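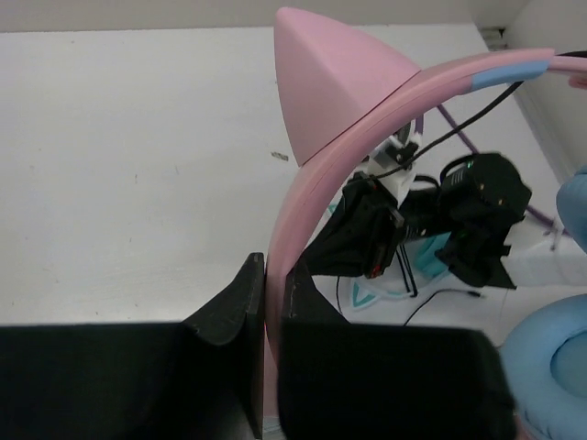 Have you ever wanted something really badly and then wondered where the wanting came from? I have, lots of times, and I'm a grown-up who works in advertising. My job is helping companies tell people about the things they sell, and the proper name for that is marketing. Let's say the thing is a pair of pink headphones with cat ears on top. Somebody designed them, somebody made them, and now somebody has to let kids know they're out there. How would you do it? You might make a TV ad, or put up a poster at the bus stop, or ask a person with a popular video channel to wear them. I'd like to tell you about that last one, because it's the sneakiest and I get asked about it every time I visit a school.

First, a bit about ordinary ads. When I was little, ads were easy to spot. The cartoon stopped, the music got louder, a man shouted about breakfast cereal and then the cartoon came back. My mum used the ad breaks to send us off to brush our teeth! You always knew which bit was the show and which bit was somebody trying to sell you something.

Now think about the last video you watched. Maybe it was a girl building a cubby house, or two brothers playing a game and yelling a lot (my nephew's favourite kind). Did anyone in it talk about a snack, or a toy, or an app? Sometimes people do that just because they like the thing. And sometimes they do it because a company paid them. When a company pays, it's called a sponsorship, and the video, or that part of it, is an ad. It doesn't matter that it's funny or that there's no shouting man.

So how does it work behind the curtain? I'll tell you about one I helped with. A little company called Wivia makes drink bottles for school bags, and it wanted more families to know about them. It didn't have much money, so a TV ad was out. We looked for a person who already made videos about packing lunches and found Ilse Baert. Ilse had a small channel, only 1217 people following it, but those people watched nearly everything she put up. Wivia asked her if she'd show the bottle in one video. She said she'd try it for a week first. I liked her straight away for that.

Then came the boring part, which is the agreement. It's a few pages that say what each side will do. Ilse's said she would show the bottle, say its name, and tell everyone at the start that she was being paid. Wivia's side said it would pay her 295 dollars and wouldn't tell her to say anything she didn't believe. She thought the lid was a bit stiff for small hands, and she said so in the video. My boss went a funny colour when he saw it. But 80 people clicked through to look at the bottle, and 23 of them bought one.

Those two numbers are the sort of thing I look at all day long. Clicking means somebody was curious. Buying means they were curious and then got out some money (or asked Dad to). Lots more people click than buy, and that's normal. You probably do it yourself in a shop, when you pick up a toy, turn it over, look at the price and put it back on the shelf.

Why do companies like this kind of ad so much? Mostly because of trust. If a stranger at the park told you a book was great, you might think, hmm, maybe. If your best friend told you, you'd want to read it that night! When you watch the same person every week, your brain starts to file them under "friend". You know their dog's name and what their bedroom looks like. They don't know yours, though, and they can't see you. It's a one-way sort of friendship. There's nothing wrong with enjoying it, but it does mean their ads can feel like advice from a mate.

Here are the things I look for when I'm watching with my nephew.

Words like "ad", "sponsored" or "paid partnership". They can be at the start, in a corner of the screen or down in the writing underneath the video, so it's worth having a hunt.

A special code. If somebody says "type in my name for money off", there's a good chance they earn a little each time the code gets used.

"They sent me this." The thing was a present from the company. A free present can make a person feel they ought to be nice, a bit like when your grandma knits you a jumper.

Everything being perfect. Real things have stiff lids. If a person has only lovely words for a product and says its full name over and over, my ears prick up.

You could try a game with this. Next time you're watching something, put your hand up whenever you think an ad has started, and put it down when you think it has finished. Play it with a grown-up and see if you agree. Eyvindur Brøndum, who sits at the desk next to mine, played it with his two daughters and they beat him easily. He'd missed a whole ad for a backpack because he was looking at the mountain behind it.

One more thing, and it's a question I got from a boy in Year 4. He asked, "Is it lying?" I had to think about that. If the person tells you they're being paid and says what they really think, then no, I don't reckon it is. If they hide the money and pretend they just happened to find the thing, that's a trick, and lots of countries have rules against it. The rules aren't always followed, so your own eyes and ears are handy too.

And if you've spotted the ad and you still want the thing? That's fine! I bought one of Ilse's bottles myself. I try to wait a few sleeps before I spend my money, and quite often by the third sleep I've forgotten all about it. I didn't forget the bottle. It's green, and the lid is still stiff.

More for curious kids
What is a logo for?
Why shops put lollies near the till
How does a jingle get stuck in your head?
Who decides what a toy costs?
My day at the poster printer's
What does a slogan do?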